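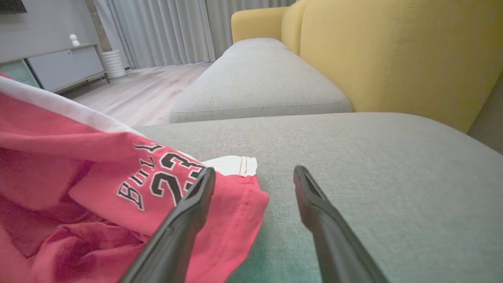

Where Do the Clothes Land? A Project on Floordrobes, Sofas and Folding
Da-eun Heo and In-ho Jeon
Home and Living Studies, final project report

Why we picked this

I should say up front that this project started as an argument. In-ho and I were supposed to be choosing between food storage and small-space lighting, and we were sitting in the lounge of Tondby (our residence hall, for anyone reading this from the other section) and there was no place to sit. Every seat had a sweatshirt on it. In-ho said people are lazy, I said the lounge has nowhere to put a sweatshirt, and we went back and forth long enough that we figured we had a topic.

So our question was: why do clothes end up on the sofa, and what makes them leave again?

We did most of the work in December, which matters, because people had coats and layers on top of their regular clothes. I think a May version of this project would look pretty different.

The setup

We used the shared suite, number 302. It has one big sofa, grey seats with a mustard-yellow back and arm, the kind with a woven cover and piping along the cushion seams, and it's the first thing you reach when you come in the door. The bedrooms are down the hall. The laundry room is two floors down. That layout turned out to explain a lot, but I'll get to it.

Eight people live on that hall and all of them said yes to being part of it. Each person kept a little clothing diary for two weeks. Whenever they took something off or brought laundry up, they wrote down where it went first and where it was at 10 p.m. We also asked everyone to fill out a short form at the beginning and end.

We had a budget of 200 dollars from the department and we spent less than half of it, mostly on hooks and a basket. The basket was from Pillby and it is a really good basket, I'm keeping it if nobody objects.

What counts as "on the sofa"

We had to make some rules and we changed them twice. The final version:

A thing on the seat, the arm or the back of the sofa counts.
A thing somebody is wearing or sleeping under doesn't count.
Blankets don't count. (We fought about this one. In-ho has a hoodie he uses as a blanket. It counts as a hoodie.)
Clean laundry waiting to be folded counts, but goes in its own column.

The own column idea came late and I wish we'd had it from the beginning, because in the first few days clean and dirty are all mixed together in the diaries and we couldn't untangle them.

What we found

The biggest group by far was what we ended up calling "in-between" clothes. These are things you've worn once, for a couple of hours, and they're too clean for the hamper but you feel weird putting them back in the drawer with the fresh stuff. Jeans, hoodies, gym shorts you put on and then didn't go to the gym. Nearly every diary had a line like that in the first two days!

Jerseys were their own special case. The red Bulls one with the 23 on it is a good example of the type: it's slippery, it doesn't hold a fold, and it slumps into a heap the second you put it down on a cushion. Several people told us they don't like folding that kind of fabric and don't want to hang it either, so it just kind of floats around the suite. One person wrote "jersey, sofa" for five nights in a row and then "jersey, me."

Clean laundry was the second group. People carry it up two flights, the sofa is right there, they put it down "for a minute." When we asked on the form how long that minute was, the answers were all over the place and I don't trust any of them, including mine.

Coats were less of a problem than I expected. People hung them on doorknobs.

What we tried

In the second week we changed two things. We put a row of hooks by the door and we set the basket next to the sofa with a card on it that said IN-BETWEEN. We didn't remind anyone or clean up after anyone.

The hooks filled up right away and then stayed full, with the same things on them, so new clothes went right back to the sofa. In-ho thinks we needed more hooks. I think hooks by a door turn into storage pretty quickly and more hooks would just be more storage.

The basket did better. People used it, and on the end form most of them said having a name for that kind of clothing helped, like it gave them permission. The downside is that stuff at the bottom of the basket got forgotten and wrinkled.

We also ran a folding session one evening, with snacks. We tried the regular in-half-and-thirds fold and then rolling, and for the jersey-type fabrics rolling won easily. You lay it face down, bring the sides in, and roll from the bottom hem up to the neck. It stays put in a drawer much better than a stack does. For thick sweatshirts rolling was terrible and we got something the size of a loaf of bread.

Problems with our project

Everybody knew what we were studying. At least two people admitted they moved things before 10 p.m. so their diary would look better. Also In-ho and I both live there, so we're in our own data, and I was definitely neater than normal in week one.

One sofa is one sofa. Our classmates doing the Umadton building have a lounge with chairs only, and comparing with them would have been great, but our weeks didn't line up.

What I'd do next

Put the basket in the bedroom hallway and see if people walk the extra distance. I'd also like to try it with an open shelf, so things don't get buried. In-ho wants to test a second sofa, which I think is just him wanting a second sofa.

The diary form and both versions of the rules are in the appendix.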